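창고 바닥 에폭시, 직접 해보신 분 계신가요

작성자: 회색장화
오후 9:12

임대로 쓰던 작업장을 올봄에 매입했습니다. 31평이고 바닥은 그냥 콘크리트입니다. 전 주인이 표면 강화제도 안 바르고 써서 빗자루질을 할 때마다 시멘트 가루가 올라옵니다. 물건을 하루만 놔둬도 하얗게 앉습니다.

업체 두 군데에서 견적을 받았습니다. 한 곳은 에폭시 라이닝 3mm, 다른 한 곳은 코팅만 두 번 올리는 조건입니다. 금액 차이가 두 배 넘게 납니다. 라이닝 쪽은 바닥 연마 포함이고, 코팅 쪽은 청소만 하고 바로 하도를 바른다고 합니다.

7월에 공사할 생각인데 장마가 걸립니다. 직접 하는 것도 고민 중입니다. 해보신 분들 의견 부탁드립니다.

작성자: 목련공구
오후 9:40

연마 안 하고 바르는 곳은 거르세요. 저희 가게가 그렇게 했다가 1년 반 만에 들떴습니다. 처음에는 출입문 앞만 동전만 하게 일어나더니 핸드카가 지나다니는 길을 따라 쭉 벗겨졌습니다. 뜯어보니 도막 뒷면에 시멘트 가루가 그대로 묻어 나왔습니다. 콘크리트에 붙은 게 아니라 먼지에 붙어 있던 거죠.

직접 하실 거면 연마기는 빌리면 됩니다. 집진기까지 같이 빌리세요. 집진기 없이 돌리면 건물 전체가 뿌옇게 됩니다.

작성자: Tavion Dvorak
오후 10:05

저는 생각이 조금 다릅니다. 먼지만 문제라면 에폭시까지 갈 필요가 없습니다. 침투성 표면 강화제로 충분합니다. 액상 규산염 계열을 뿌리고 밀대로 문지른 다음 남는 것은 걷어내면 끝입니다. 도막이 없으니 벗겨질 것도 없습니다. 색이 안 나오는 게 단점인데 작업장이면 별 상관이 없다고 봅니다.

비용은 코팅 견적보다도 덜 듭니다. 저는 물류 창고 한 동을 이 방식으로 했고 지게차가 매일 다니는데 먼지는 안 납니다.

작성자: 목련공구
오후 10:18

강화제는 기름을 못 막습니다. 글쓴 분이 무슨 작업을 하시는지에 따라 다릅니다. 절삭유나 엔진오일을 흘리는 곳이면 강화제만 바른 바닥은 얼룩이 그대로 남습니다. 먹은 기름은 나중에 에폭시로 바꾸려고 할 때 또 문제가 됩니다.

작성자: 회색장화
오후 10:31

작업은 금속 가공이 조금 있고 나머지는 조립과 보관입니다. 절삭유를 쓰긴 하는데 선반 한 대 밑에만 떨어집니다. 지게차는 없고 핸드파렛트만 씁니다.

작성자: Tavion Dvorak
오후 10:44

그러면 선반 밑에만 받침판을 깔고 나머지는 강화제로 가도 됩니다. 전체를 에폭시로 덮으면 나중에 일부만 보수해도 색이 달라서 티가 납니다.

작성자: 설비반장
오후 11:20

공장에서 설비 쪽 일을 오래 했습니다. 두 분 말씀이 다 맞는데 빠진 게 하나 있습니다. 바닥에서 올라오는 습기입니다. 1층이고 땅에 바로 친 슬래브라면 밑에 비닐이 깔렸는지부터 확인해야 합니다. 오래된 건물은 안 깔린 곳이 많습니다.

확인하는 방법은 간단합니다. 두꺼운 비닐을 사방 60cm쯤 잘라서 네 변을 테이프로 빈틈없이 붙이고 하루 넘게 둡니다. 떼었을 때 안쪽에 물방울이 맺혔거나 콘크리트 색이 진해졌으면 일반 에폭시는 안 됩니다. 한 군데만 하지 말고 벽 쪽과 가운데를 나눠서 하세요. 벽 쪽만 젖는 집도 많습니다.

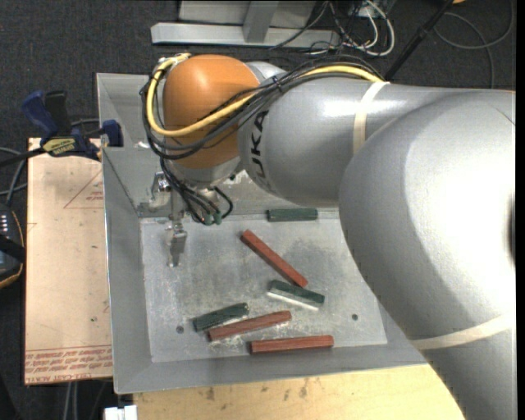
저희 공장은 처음에 이 확인을 안 하고 3mm 라이닝을 했습니다. 첫 여름이 지나고 북쪽 벽을 따라 물집이 잡혔습니다. 칼로 째니까 물이 나왔습니다. 결국 그 구간은 다 걷어내고 수용성 에폭시로 다시 했습니다. 수용성은 두께가 안 나오고 광택도 떨어지지만 습기를 어느 정도 내보냅니다. 그 뒤로 그쪽은 들뜬 데가 없습니다.

중량물 밑은 또 다른 이야기입니다. 기계를 앵커로 박을 자리는 먼저 위치를 정해서 앵커부터 박고 그다음에 바르는 게 깔끔합니다. 다 바른 바닥을 천공하면 구멍 둘레부터 깨집니다. 글쓴 분도 선반을 옮길 생각이 있으면 공사 전에 옮기세요.

작성자: 회색장화
오후 11:38

비닐 시험은 처음 들었습니다. 내일 바로 붙여보겠습니다. 땅에 바로 친 슬래브는 맞습니다. 전 주인 말로는 비닐을 깔았다는데 도면이 없어서 확인이 안 됩니다.

작성자: Marlina Ngau
오전 7:15

비닐 시험을 너무 믿지는 마세요. 건조한 철에 하면 멀쩡하게 나오고 장마철에 올라오는 경우가 있습니다. 저는 봄에 시험해서 통과했고 여름에 하얀 가루가 올라왔습니다. 백화였습니다. 제대로 하려면 콘크리트에 구멍을 내고 안쪽 습도를 재야 합니다. 저희는 결과가 74%로 나왔고 업체에서는 그 정도면 투습형 하도를 쓰자고 했습니다.

7월 공사는 저는 반대입니다. 실내 습도가 높으면 에폭시 표면이 허옇게 뜹니다. 제습기를 돌려도 문을 한 번 여닫으면 소용이 없습니다. 10월까지 기다리세요.

작성자: 설비반장
오전 7:52

구멍을 뚫어서 재는 게 정확한 건 맞습니다. 다만 31평 작업장에서 측정 업체까지 부르면 비용이 공사비에 비해 큽니다. 비닐 시험을 지금 한 번, 장마 때 한 번 하면 대체로 걸러집니다. 공사를 가을로 미루자는 데는 동의합니다.

작성자: Marlina Ngau
오전 8:06

장마 때 한 번 더 하는 조건이면 저도 이견 없습니다.

작성자: 단칸공방
오후 12:24

직접 시공 쪽으로 적습니다. 작년에 혼자 했습니다. 자재는 Clasness 2액형으로 썼고 하도, 중도, 상도 다 같은 회사 것으로 맞췄습니다. 섞어 쓰면 문제가 생겼을 때 어느 쪽에서도 책임을 안 집니다.

해보고 알게 된 것들입니다.

주제와 경화제는 저울로 달아야 합니다. 눈대중으로 부었다가 한 통 분량이 끝까지 안 굳어서 긁어냈습니다.
한 번에 많이 개지 마세요. 통 안에 두면 열이 나면서 굳습니다. 개자마자 바닥에 부어 펴는 게 낫습니다.
크랙은 V자로 따내고 메워야 합니다. 그냥 위에 바르면 같은 자리에 금이 다시 나옵니다.
스파이크 슈즈는 꼭 사세요. 없으면 되돌아가서 고칠 수가 없습니다.
안쪽에서 문 쪽으로 나오는 순서를 미리 정해두세요.

결과는 솔직히 70점입니다. 롤러 자국이 보이고 벽 모서리가 울퉁불퉁합니다. 먼지는 안 납니다.

작성자: 목련공구
오후 12:50

방독마스크도 목록에 넣으세요. 유기용제용 정화통이 달린 걸로요. 천 마스크는 소용없습니다. 경화제가 피부에 묻으면 알레르기가 생기는 사람도 있으니 장갑은 니트릴로 두 겹 끼세요.

작성자: 단칸공방
오후 1:03

맞습니다. 저는 그날 저녁에 두통으로 고생했습니다.

작성자: Tavion Dvorak
오후 1:30

혼자 31평을 하루에 펴는 건 무리라고 봅니다. 이음매가 생깁니다. 최소 2명은 있어야 한 명이 개고 한 명이 폅니다. 그래서 더 강화제를 권합니다. 강화제는 오늘 반, 내일 반 해도 이음매가 안 보입니다.

작성자: 철길옆
오후 3:17

견적서에 연마 방법이 뭐라고 적혀 있는지 보세요. '면정리'라고만 쓰여 있으면 전화해서 다이아몬드 연마인지 물어보셔야 합니다. 저는 Georgiev라는 업체에서 했는데 계약서에는 연마라고 해놓고 당일에 손그라인더 하나만 들고 왔습니다. 돌려보냈습니다. 잔금은 최소한 열흘 뒤에 주는 걸로 쓰시고요.

작성자: 회색장화
오후 8:45

답변 감사합니다. 오늘 아침에 비닐을 세 군데 붙였습니다. 벽 쪽 둘, 가운데 하나입니다.

코팅 쪽 업체에 전화해서 연마를 추가하면 얼마인지 물었더니 라이닝 견적과 차이가 많이 줄었습니다. 그럴 바에는 라이닝이 나은 것 같기도 합니다. 강화제는 한 통 사서 화장실 앞 복도에 먼저 발라볼 생각입니다. 공사는 일단 가을로 미뤘습니다.

작성자: 설비반장
오후 9:02

복도에 발라보는 건 좋은데 거기는 나중에 에폭시를 올릴 계획이 없는 자리로 하세요. 강화제가 먹은 면은 다시 갈아내야 하도가 붙습니다.

작성자: 회색장화
이틀 뒤, 오후 7:30

비닐을 뗐습니다. 가운데는 멀쩡하고 벽 쪽 하나가 진하게 변했습니다. 물방울은 없었습니다. 배수로가 지나가는 쪽 벽입니다. 이런 경우에 그쪽만 다른 하도를 써도 되나요?

작성자: 설비반장
이틀 뒤, 오후 8:11

됩니다. 대신 경계를 줄눈에 맞추세요. 그리고 바깥 배수로부터 보셔야 합니다. 막혀 있으면 바닥에 뭘 발라도 계속 올라옵니다.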